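4.3 Teaching the shelf map

Okay, you've got Praletti talking to both arms and the head camera is streaming. Now we build the shelf map, my favorite part of the whole setup! The planner uses it to decide which cubby to reach into, so take your time with it.

A pear in its cubby, at three points in my own run-through:

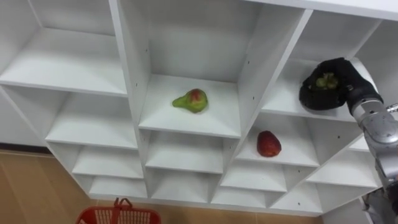
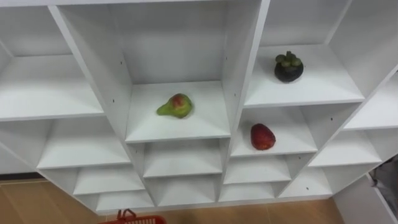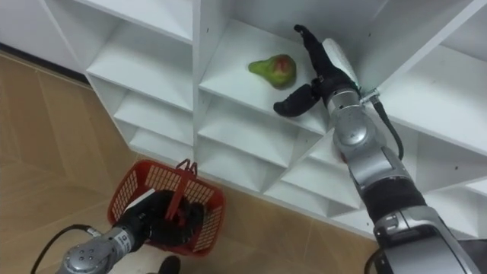
Does the planner need a new shelf map every time I move the fruit around?

No. The map only stores the cubbies themselves (walls, floors, front edges), and the fruit gets picked up fresh by the detector before each reach. You only need a new map if the shelf or the robot's base moves.

1. Park both arms with the Home button and wait for the status line to go green.

2. Open the Map tab and hit Capture. Praletti grabs 50 depth views and blends them. White panels are kind of a pain for depth, so if you see holes in the back walls, turn on Fill Flat Surfaces and capture again.

3. Click the four outer corners of the shelf, starting top left and going clockwise. I always zoom in for this, sloppy corners will haunt you later.

4. Check the overlay. Every divider should have a blue line sitting on it. Drag any that don't.

5. Set Wall Clearance. It ships at 15 mm and I leave it there. Miklós Szabó on our team likes it tighter, but he also spends a lot more time resetting faults than I do.

6. Press Dry Run. The planner tries 2,000 reach paths in simulation and colors each cubby by how many came out clean.

Note: A red cubby usually means the elbow is hitting a divider in the plan. Try the other elbow setting before you go moving the base.

Caution: Keep the speed slider at its lowest mark for your first live reach, and keep a hand on the stop button.

7. Save the map. Names can be up to 100 characters, no slashes (I learned that one in October).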